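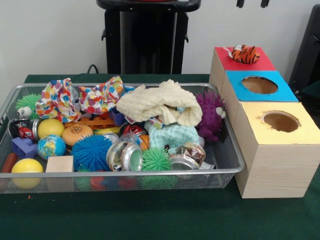
A mesh tray heaped with toys and cloths, beside three wooden boxes in a row.

Niltetti Kids > Around the House > Sorting and Tidying

Search Niltetti Kids Search

We use cookies to remember your settings and count visits. Accept Manage

How Sorting Works

Sorting means putting things into groups. You do it when you put the forks in one part of the drawer and the spoons in another. Shops do it with fruit, and libraries do it with books. A big mixed-up pile of toys is harder, as the things in it can be alike in some ways and different in others.

Think about a purple pufferfish toy with soft rubber spines. It could go with the animals. It could go with the rubber things. It could go with everything else that is spiky, such as a green spiky ball, and then it would be sitting next to something that isn't an animal at all. All three choices are correct. Which one you want depends on the rule you are using.

What is a sorting rule?

A rule tells you which group a thing belongs to. Scientists and librarians call the things we look at "properties". Colour is a property. So are size, shape, weight and what something is made of.

A good rule is one that two people can use and get the same answer. "Things made of cloth" is a good rule. "Nice things" is not so good, because you might like the scarf with the coloured dots and your brother might not.

It helps to say the rule out loud before you start. If you change it halfway through, you need to go back and check the things you have already put away.

Sorting by colour

Colour is the rule most people try first. It is quick, and you can do it from the other side of the room. A purple toy is easy. So is a green one.

Colour gets tricky when a thing has more than one. A scarf with dots in red, orange, blue, green and yellow on a white background does not fit in the red group or the blue group. You can choose the colour that covers the most space, which would be white, or you can make an extra group called "many colours". There are also in-between colours. Turquoise is between blue and green, and people often disagree about which side it belongs on.

Sorting by material

Material means what a thing is made of. Around the house you will mostly find wood, metal, plastic, rubber, glass, paper and cloth. Your fingers are good at this kind of sorting. Metal often feels cold when you pick it up, even though it is the same temperature as the room. It carries the heat away from your hand quickly, and wood does not.

Knitted cloth is made from loops of yarn pulled through other loops. The loops can move a little, so knitted things are stretchy and squash down into a lump. If you look closely at a jumper you can see the loops in rows.

Sorting by shape

Balls roll and blocks stay where you put them. That makes shape a useful rule when you are packing things away. Blocks have flat sides and can be stacked with hardly any space left between them. Balls always leave gaps, no matter how carefully you pack them, so a box of balls holds plenty of air as well.

Cloth has no shape of its own. The same scarf can be a flat square on the floor or a ball in your hand. If you are running out of room, put the hard things in first and push the soft things into the gaps.

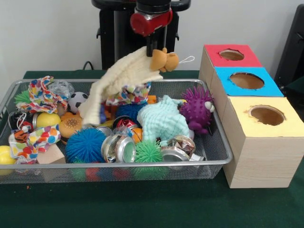

Soft things can also hide other things. A cloth spreads out over whatever is underneath, and small toys slip into the folds. When you start on a big pile, take the cloths off first and shake each one gently over the tray or the floor. You may find a ball or a block you had forgotten about. After that you can see more of what you have, and it is easier to choose a rule.

Using more than one rule

Sometimes one rule is not enough. Say you have 100 things and you ask only "Is it soft?" You get two groups, and each of them could still be a big pile.

Now ask a second question of each group: "Is it a toy?" You can have up to four groups:

soft toys
soft things that are not toys
hard toys
hard things that are not toys

Each new yes-or-no question can double the number of groups. Three questions can make eight, and four questions can make 16. For tidying a bedroom, two questions is usually plenty – with 16 groups you would need 16 boxes.

Things that don't fit

Every pile has a few of these. A toy hamburger looks like food, but you can't eat it, so it goes with the toys. A teddy's head on a blanket is harder. Is it a blanket or a soft toy? You could decide by how you use it. If you sleep with it, keep it with the bedding. If you play with it during the day, put it with the soft toys.

It is fine to have a group called "other". Try to keep it small. If it grows bigger than the rest, you probably need another rule.

Try it yourself

You will need a tray or washing basket, three boxes and a mixture of things from around the house. Ask a grown-up before you take anything from the kitchen, and leave out anything sharp or made of glass.

1. Tip everything into the tray and mix it up.
2. Choose a rule that makes three groups. Keep it secret.
3. Put the things into the boxes, one at a time.
4. Ask someone to look in the boxes and guess your rule.
5. Tip it all back and let them have a turn.

If they guess a rule that is different from yours but still works for every object, they get the point.

Words to know

Property: something you can notice or measure about an object, such as its colour.
Material: what an object is made of.
Texture: how the surface of an object feels, such as smooth, fuzzy or spiky.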